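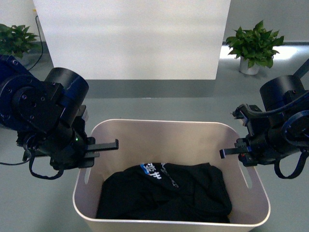 Sorting table, black garment in a white bin, December 28, 2018

Makori clothing reuse project: progress report to the Prirka fund
Prepared by Pendo Mfinanga

We sorted 600 garments this period, against a target that seemed ambitious when I wrote it and rude by the second week. Of these, 147 went to Jornar for mending, mostly zippers. Another 200 are folded, labeled and waiting for shelves.

The switch from sacks to open bins is done. Bins have handles and can be seen into, two features the sacks never offered. Black T-shirts remain our largest category and our least loved. Printed ones now get their own pile, as Sturkska takes them separately.

Spending is on budget except for labels, where we bought the cheap ones and then bought the other ones.

Still open: 3 shelf units, ordered in December and described by the supplier as "moving." We ask to carry the shelving money into the next period.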